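The Case for the Clear Desk

Shared workplaces are judged by their meeting rooms and their lighting, seldom by their desks and refrigerators. In our view this is a mistake. A plain white desk holding a single bottled drink asks very little of the person who sits down at it.

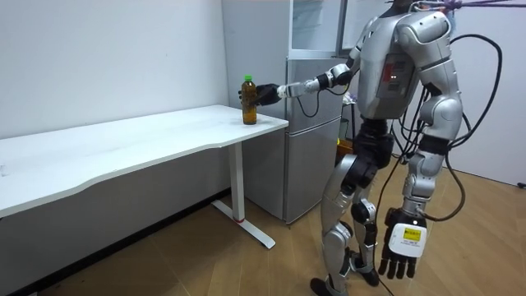 The policy at Adeleke House allows each desk one drink, with a cap, and nothing left overnight. Some of our 32 tenants consider this severe. We would answer that a desk is lent for the day – it is not a cupboard.

The same principle should govern the refrigerator. Shelves ought to be cleared on the last working day of each month, whatever the label on the box may say.

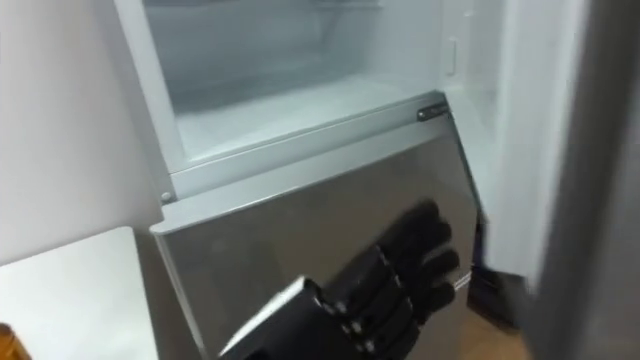 A cold shelf with nothing on it is no waste of electricity. It is room for tomorrow's lunches, and we intend to keep the rule in place until June at least.
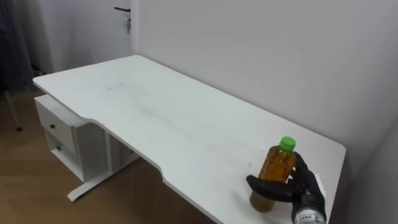
Ekaette Ogundipe writes that one drink is too few for a ten-hour day, and that she would gladly give up her desk drawer in exchange for a second bottle.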